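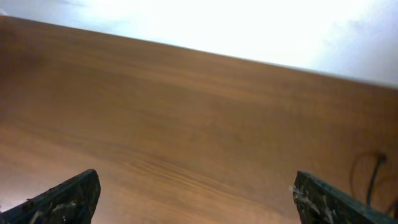
Holztisch mit leicht glänzender Oberfläche, Maserung schwach erkennbar.

**Wokus übernimmt Lagergeschäft von Stolance**

23.9.23 – Der Kontraktlogistiker Wokus kauft die Lagersparte von Stolance. Das haben beide Unternehmen am Vormittag mitgeteilt. Kaufpreis: keine Angabe. Zum Paket gehören sechs Standorte, drei davon mit eigenem Gleisanschluss, dazu die Verträge mit den meisten Bestandskunden aus Möbelhandel und Haushaltswaren.

Stolance behält den Fernverkehr und will sich künftig ganz auf Teil- und Komplettladungen konzentrieren. Das Lager habe zuletzt zu viel Kapital gebunden, heißt es in der Mitteilung. Im März hatte das Unternehmen noch erklärt, ein Verkauf sei nicht geplant – damals ging es allerdings um die gesamte Gruppe.

Für die Beschäftigten soll sich vorerst wenig ändern. Wokus übernimmt die Belegschaft nach eigenen Angaben vollständig, die bisherigen Tarifbedingungen gelten weiter. Wie lange, steht nicht in der Mitteilung. Offen auch: was aus der Verwaltung wird, die bisher für Lager und Fuhrpark gemeinsam zuständig war. Eine Nachfrage dazu blieb bis zum frühen Nachmittag unbeantwortet.

Technisch steht ein größerer Umbau an. Die Standorte laufen derzeit noch auf einer alten Lagerverwaltung, die Stolance selbst gepflegt hat. Wokus will auf Sonero umstellen, das System ist in den eigenen Hallen bereits im Einsatz. Begonnen wird mit dem kleinsten Standort, die übrigen folgen nacheinander. Während der Umstellung rechnet das Unternehmen mit längeren Abfertigungszeiten an den Rampen, betroffen sei vor allem die Stückgutannahme. Zeitfenster müssen dann vorab gebucht werden, auch von Stammspediteuren.

Mit dem Zukauf wächst die Lagerfläche von Wokus um rund 40 Prozent. Damit rückt das Unternehmen in der Region näher an Ogbonna heran, den bislang deutlich größeren Wettbewerber. Ogbonna wollte den Vorgang nicht komentieren.

Die Kartellbehörde muss noch zustimmen. Beide Seiten rechnen mit einer Entscheidung in den nächsten Wochen, der Übergang soll dann zügig erfolgen. Laufende Aufträge werden bis dahin von Stolance abgewickelt, Ansprechpartner und und Telefonnummern bleiben gleich.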